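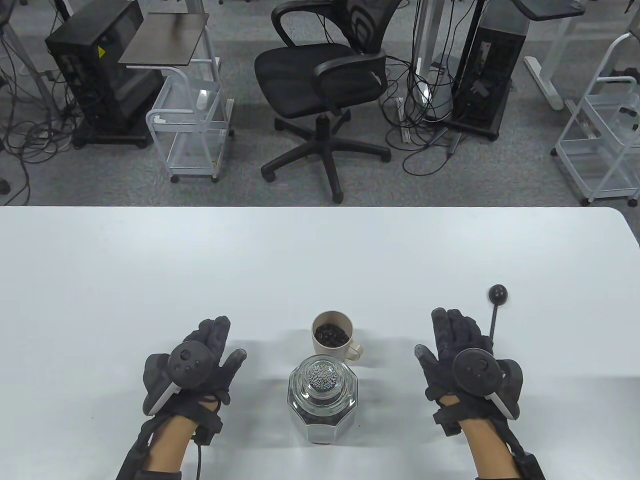
Osari Building, Second Floor Coffee and Common Table Group
Minutes of the regular meeting, 19 December 2023

Present: five, which is a quorum if the member who arrived during item 2 is allowed to count. The chair ruled that she is.
Apologies: one, by email, with an attachment about descaling.

1. Minutes of the last meeting

Approved with one correction. "The chair lost his temper over the spoons" to read "the chair spoke about the spoons." The member who took those minutes asked that her original wording be kept somewhere. It has now been kept here.

2. Beans

The standing order with Kolev runs out in January. Kolev has offered the same dark roast at the same price if we commit to 27 bags for the year. Hurnis, two blocks over in Promville, has offered a lighter roast and a free tasting. The tasting was held last month and was well attended, considering how few of those attending had ever paid into the coffee fund.

Views on the Hurnis roast ranged from "bright" to "like being told off." After a discussion longer than the tasting, it was agreed to stay with Kolev. Three in favor, one against, one abstention on the grounds that he drinks tea.

Action: secretary to confirm the order before the holiday closure.

3. The jar

It was reported that the glass jar with the stopper lid is still being refilled on top of whatever is left at the bottom. One member believes the lowest layer dates from the previous lease. Another said old beans add depth. The chair asked that this not be discussed further.

Agreed: the jar is to be emptied, washed and dried before each refill. The stopper goes back in the jar afterward, and does not get left on the table, in the sink, or in a coat pocket (see minutes passim).

A proposal to buy a second jar was withdrawn when it became clear that somebody would have to wash it.

4. The beige mug

Raised again. The beige mug has been used to hold beans, and a member wished to know whether it is a mug or a measure. She pointed out that a person reaching for a mug wants an empty one, and that a person who has poured hot water over whole beans at eight in the morning does not get that time back.

The opposing view was that a mugful is exactly right for one pot, and that the group has twice bought a proper scoop and twice lost it. It was noted that the mug has never been lost, possibly because nobody wants it.

Agreed: the beige mug is the measure. It will not be drunk from. Anyone who considers it theirs has until the January meeting to say so.

5. White table

The tabletop is to stay a white tabletop. Rings have been appearing. Cloth and spray are under the sink, where they have been since the group was formed, and members are encouraged to go and look at them.

The suggestion of coasters was made and received in silence. The member will bring her own.

6. Floor, carts and cables

The carpet cleaners are booked for the first week of January and have asked for a clear floor. A discussion followed on what "clear" means. At present the far side of the table has the mesh office chair, the two computer towers on their wheeled stands, and the white wire carts, all of which roll and so ought to give no trouble. The cables on the carpet do not roll. One member offered to untangle them. He was thanked, and asked whether he had seen them lately.

Agreed: anything on wheels goes into the corridor the evening before. Cables to be unplugged, labeled and coiled by whoever plugged them in. Failing a confession, by the whole group.

The question of whether the dark wooden top on the cart can have plants on it was deferred. It has been deferred at every meeting this year and the plants have mostly settled the matter themselves.

7. Coffee fund

Balance stands at 47 dollars. 11 people drink from the pot on a normal morning and rather fewer pay. The chair proposed a sign. It was recalled that the last sign was very polite and was used as a coaster, which may be of interest under item 5.

Agreed: no sign. The secretary will stand near the pot with the tin for one week and look at people.

8. Any other business

The member who sent apologies wishes it recorded that the machine needs descaling. So recorded.

A request for decaf was heard.

9. Next meeting

January, date to be fixed once the carpet is dry. Bring your own mug, any color but beige.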